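## Open afternoon at Calwood

Rededen opened its Calwood workshop to members in March, and 17 of us went along. The afternoon was given over to how household robots are taught, which for now means people doing chores with a gripper in each hand while the movements are recorded. The recordings then go to the software team at Trandura, who train the arms.

Majdi Jaber ran the session. He started with a short talk on the chore list, which has 336 entries, most of them small jobs like wiping a shelf or hanging up a coat. Sweeping was the one picked for us. Each gripper carries a white cube printed with black square markers, so the system can work out where the hand is and which way it is turned. A broom and a mint-green dustpan were set out on the wood floor, and the demonstrations went on from there.

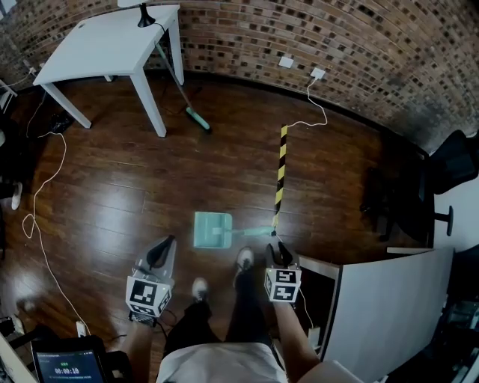

Majdi Jaber said that long handles are still the hardest part of the list, as a small turn at the grip becomes a big swing at the far end. He would take ten slow, steady recordings over fifty quick ones. Asked when a robot might sweep a whole room without help, he said he would not put a year on it.

Members could try the grippers after the break. They are heavier than they look - my wrists were sore by the end - and it takes a while to stop reaching with your fingers. Eight people completed a full sweep and had it saved to the set.

Coffee was at 4:00 in the front office. The next visit is to Mollel, with places for members only. Put your name on the sheet by the door if you want one.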